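3.2 Where people put the toaster

I came to this part of the study thinking I'd be writing about bread. What I ended up with was a lot of notes on counter space, and I'm still a bit surprised by how much people had to say about it! Figure 3 is a rendered kitchen counter with the toaster toward the back. 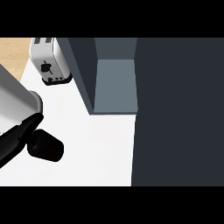 Figure 3. Rendered counter with toaster.

Marisol Grajales wrote back on my first draft that I was mixing up two habits, eating breakfast at home and making breakfast at home, and that the diary entries only told me about the second one. She was right, and I went back and recoded the whole October batch with that in mind (it took me three long evenings and a lot of coffee).

So let me be clear about what the diaries cover. We had 300 households across Molel and Eskola, and each one kept a morning log for nine days. People wrote down what they made, when they made it, and whether they sat down to eat it. We got 930 usable entries on toast alone, which tells you something about toast. Cereal was harder to work with – lots of folks just wrote "the usual" and left it there.

The pattern I like best is the one about standing up. In Eskola, people who made toast mostly ate it on their feet, often while packing a lunch or hunting for shoes. In Molel they sat down more, even on mornings they described as rushed. I first put this down to the later school start in Molel, but the households without kids showed the same gap, so I dropped that idea.

My best guess now is that it comes down to where the table is. The older Molel houses have the table right in the kitchen, and the Eskola apartments mostly don't. I can't prove this with the diaries, as we never asked for floor plans (I wish we had). The Itinetti survey did ask about room layout, and I compare our numbers with theirs in Section 4, along with the weekend entries I left out of the counts here.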